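Notas para la charla — La jornada de puertas abiertas de Dondadbridge, contada desde dentro

(Empezar sin diapositiva. Saludar, esperar a que se siente la gente del fondo.)

Hola a todos, gracias por quedaros después del café. Me pidieron que hablara de "divulgación y robótica" y yo dije que sí muy contenta, y luego me di cuenta de que lo único que sé de divulgación es lo que me pasó en mayo en la jornada de puertas abiertas. Así que os voy a contar eso.

Para los que no conocéis Dondadbridge: somos un laboratorio pequeño, compartimos pasillo con la gente de Tustside y tenemos una sala de demostraciones que se calienta una barbaridad en cuanto entran más de diez personas. Aquel día pasaron unos 33 visitantes, en grupos. Familias, un par de profesores de instituto, una pareja que buscaba la biblioteca y se quedó toda la tarde (¡encantadores!).

(Si hay risas, pausa.)

La demo la montamos con Zorton, que es nuestro simulador. Yo quería enseñar agarres en vivo, en pantalla grande, y que la gente eligiera el objeto. Anca Văduva, que llevaba la parte de planificación, me avisó: si dejas elegir al público, van a elegir lo más difícil. Y claro que lo eligieron. Teníamos una lista con latas, un bote, cajas de comida... y el primer grupo pidió la caja de postre. La alta, la estrecha, de pie.

Contar por qué una caja así tiene su miga. Para una persona es una tontería, la coges sin mirar. Para una pinza hay que decidir por qué caras la sujetas, a qué altura, y cuánto aprietas. Si aprietas poco se te resbala, y si aprietas mucho, en la vida real tienes cartón arrugado y postre en polvo por el suelo. En simulación el suelo queda limpio, pero el agarre malo sigue siendo malo.

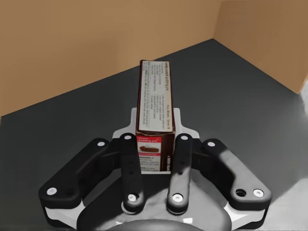
Hicimos tres intentos con el primer grupo. En el primero la caja se nos fue de lado nada más cerrar y una niña gritó "¡otra vez!" como si fuera un tiovivo. El segundo fue parecido, más lento. Al tercero salió, y aplaudieron. De verdad os digo que a mí no me han aplaudido así en ningún congreso.

(Aquí NO entrar en el detalle de los contactos y la fricción. Si alguien pregunta, al final.)

Lo que más me sorprendió fueron las preguntas. Yo me había preparado para lo de siempre, lo de si los robots nos van a quitar el trabajo, y salió solo dos veces. En cambio un señor se pasó un buen rato con la receta: quería saber si el robot leía la caja. Le dije que no, que en esa demo el texto era dibujo y nada más, que la pinza trabaja con la forma. Se quedó un poco decepcionado. Luego me preguntó si la tarta estaba buena y ahí ya no supe qué decirle.

Effiong, que es la empresa que nos prestó la pantalla, quería que pusiéramos un vídeo grabado por si acaso. Lo tuvimos preparado y no lo usamos. Creo que el directo, con sus fallos, fue lo que retuvo a la gente — con un vídeo habrían mirado medio minuto y se habrían ido a por las galletas.

Cosas que cambiaría: grupos más pequeños, un ventilador, y explicar antes de empezar que lo de la pantalla es simulado. Lo dije al final con el primer grupo y hubo quien preguntó dónde estaba la habitación para ir a verla.

(Mirar la hora. Si voy mal de tiempo, saltar a las preguntas.)

Si sobra un rato: contar lo del profesor que volvió a última hora con su lista de objetos imposibles. Un paraguas abierto, una bolsa de naranjas, un calcetín. Anca la tiene pegada en su monitor y ya hemos empezado con las naranjas.

Preguntas. Repetirlas al micro, que atrás no se oye.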